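Nominating someone for a bravery or community award

Anyone can nominate. You do not need to be related to the person, and you do not need their permission, although most award programs ask that the nominee not be told until a decision is made.

Step 1. Check the time limit. Many programs only accept acts reported within a set number of years. The Jelludar regional award allows 3 years from the date of the incident, and its round closes in May.

Step 2. Write down the facts in order. Give the place, the time of day, who was present and what the nominee did. Keep opinion out of this section. "She entered the water twice" is useful; "she was fearless" is not.

Step 3. Find witnesses. Four is the maximum for Jelludar, and two is usually enough. Each statement should be signed and include a phone number. If police or paramedics attended, record the report number - the assessors will request the report themselves. 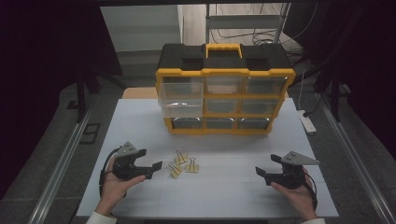 Step 4. Describe the risk. Assessors want to know what the nominee could see and hear at the time they chose to act. State whether a weapon, fire, traffic or moving water was involved, and how far away it was. If the nominee was on duty, say so, as some categories are limited to civilians.

Step 5. Complete the form. The summary field holds 3000 characters including spaces. Draft it in a separate file and paste it in, as the online form logs out when idle and does not save.

Step 6. Lodge and keep a copy. An acknowledgement should arrive within seven working days. If it does not, contact the awards officer, Hollis Wojcik, and quote the nominee's surname.

Unsuccessful nominations can be lodged again once, with new evidence attached.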